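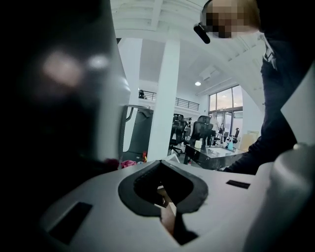
*Attachment 1, ticket 933: brown surface at the low end of the gap, small pale sharp-edged piece lying across it.*

**Ticket 933 - Plarano table, "finish is coming off"**
Opened: Sat 24 November
Reported by: Zoi Alexiou, Gokerano front room
Handled by: Manolis Galanis
Status: open, waiting on customer

**Reported problem**

Zoi writes that the brown top of her Plarano table is "shedding." She finds small pale bits on it in the morning, wipes them away, and finds more the next day. She wants the top replaced under warranty.

**First look (Manolis)**

I'm not convinced. There is a pale piece in the attachment, and it has sharp edges, but a pale piece on a brown top doesn't tell me where it came from. I also see a small brown and dark object with a light edge just above it, and the report doesn't mention that at all. Asked Zoi what it is. The orange tint low on the surface could be the finish or just the light, so I'm not putting it down as wear.

Asked her to:

1. Clear the table completely and wipe it with a damp cloth, no spray.
2. Leave it bare overnight.
3. Check it before anyone sits down or puts anything on it.
4. Save whatever turns up in an envelope. Don't throw it out.

**Reply from Zoi**

Did step 1, skipped step 2 ("we needed the table for dinner"). Found four bits next morning. Says the brown and dark thing is "probably something from the craft drawer" and has been put away.

So the bits turned up after dinner, on a table that shares a room with a craft drawer. I don't count that as a test.

**Note from Octavio Rivadeneira, warehouse**

Octavio thinks it may be the Solo edge strip. He has seen it lift on older tops and drop slivers when people lean on it. Fair enough, but he has seen it on two tables and both had been stored in a damp garage. Zoi's has been indoors since she bought it from Demirtaş. I asked her to run a fingernail along all four edges anyway.

**Second reply from Zoi**

Nothing catches. Edge feels smooth the whole way, corners too. Top was left bare overnight this time. Nothing on it in the morning. She adds that it "must have stopped for now."

Maybe - or it never started. One clean night doesn't settle it either way, and I don't want to close this and have it come back in December with an angrier subject line.

**Next steps**

- Zoi to repeat the bare-table night three more times and write down what she finds, including nothing.
- Zoi to mail the envelope. Ourania Dimitriou will try one of the bits against a Plarano offcut. If it bends like paper, we have our answer.
- Look up at the ceiling over the table. I asked about loose paint in my first message and got no reply to that part.
- No replacement top ordered yet. Iason Balaskas asked if we could just send one and be done. A new top takes around 10 days, and if the bits are falling from above they'll fall on that one too.

Envelope not received as of this entry. Reminder sent.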